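Betreff: Re: [wahl-julau] Einspruch gegen das Ergebnis der Stichwahl
Von: Hường Phí
Datum: 8. Juni 2024

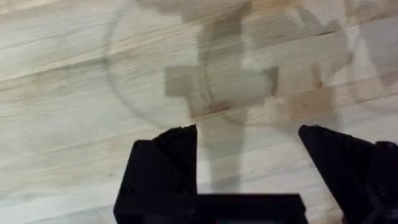 Hallo zusammen,

ich habe die Mail von gestern Abend dreimal gelesen und werde trotzdem nicht schlau daraus. Deshalb zitiere ich die entscheidenden Absätze noch einmal und schreibe darunter, was mich daran stört.

> Liebe Liste,
> unsere Anwältin von der Kanzlei Arnardóttir hat die Unterlagen nun
> gesichtet und hält den Einspruch für aussichtsreich. Der Abstand
> beträgt 65 Stimmen. Dem stehen 261 Briefwahlumschläge gegenüber, deren
> Eingang nicht ordentlich vermerkt wurde. Wer rechnen kann, sieht, dass
> das Ergebnis damit nicht mehr zu halten ist.

Das sehe ich eben nicht. Was heißt »nicht ordentlich vermerkt«? Fehlt der Eingangsstempel, fehlt ein Kürzel in der Liste oder fehlt der Umschlag? Das sind drei sehr verschiedene Dinge. Ein fehlendes Kürzel macht eine Stimme noch lange nicht ungültig. Und selbst wenn man alle 261 streichen wollte, müssten sie ziemlich einseitig verteilt sein, damit sich vorne etwas dreht. Dazu steht in der ganzen Mail kein Wort.

> Im Wahlbezirk Brerkwood-Siedlung wurden außerdem 548 Stimmzettel
> zweimal ausgezählt. Das Wahlamt hat dies auf Nachfrage bestätigt.

Ja, natürlich hat es das bestätigt. Die erste und die zweite Auszählung stimmten nicht mit dem Wählerverzeichnis überein, also hat man noch einmal gezählt. Das steht so in der Niederschrift, die jeder von uns einsehen konnte. Zweimal ausgezählt heißt nicht, dass zweimal addiert wurde. Falls jemand behauptet, dass doppelt addiert wurde, dann bitte mit der Seite der Niederschrift, auf der das zu finden ist. Ich habe sie nicht gefunden.

> Die Auswertung der Firma Grorkent zeigt zudem statistische
> Auffälligkeiten, die sich durch Zufall nicht erklären lassen.

Wer hat diese Auswertung gesehen? Ich habe im Januar, damals ging es noch um die Wählerverzeichnisse, schon einmal um ein Papier von Grorkent gebeten und eine Zusammenfassung auf einer halben Seite bekommen. Ohne Methode, ohne Ausgangszahlen. Wenn es diesmal mehr gibt, stellt es bitte auf die Liste. Wenn es nicht mehr gibt, sollte es auch nicht in der Einspruchsschrift stehen. Vor dem Wahlprüfungsausschuss wird genau danach gefragt werden, und ich möchte nicht daneben sitzen, wenn dann in Papieren geblättert wird.

> Für den Kostenvorschuss fehlen uns noch 1000 Euro. Wir bitten alle,
> die an einer sauberen Wahl in Julau interessiert sind, sich zu
> beteiligen.

Den Satz finde ich ärgerlich. An einer sauberen Wahl bin ich auch interessiert, und ich zahle vorerst nichts. Ich wüsste vorher gern, wofür der Vorschuss genau ist: für die Einspruchsschrift, für eine mögliche Klage danach oder für beides? Gibt es eine schriftliche Vereinbarung mit der Kanzlei? Und hat Frau Arnardóttir selbst das Wort »aussichtsreich« benutzt oder ist das die Übersetzung eines »kann man versuchen«? Ich kenne Anwaltsschreiben, zwischen beidem liegen Welten.

Damit mich niemand missversteht: Ich habe unseren Kandidaten gewählt und hätte ihn gern im Rathaus gesehen. Beim Umgang mit den Briefwahlumschlägen ist im Wahlamt vermutlich geschlampt worden, und das gehört auf den Tisch. Dafür reicht aber erst einmal eine Anfrage mit Fristsetzung. Ein Einspruch mit dem Vorwurf, das Ergebnis sei falsch, ist eine andere Hausnummer, und er wird mit allen unseren Namen verbunden sein.

Meine Bitte also: die vollständige Stellungnahme der Kanzlei auf die Liste, ebenso die Auswertung von Grorkent. Bis dahin bitte meinen Namen nicht unter den Entwurf setzen, dort steht er nämlich schon, und gefragt wurde ich nicht.

Grüße
Hường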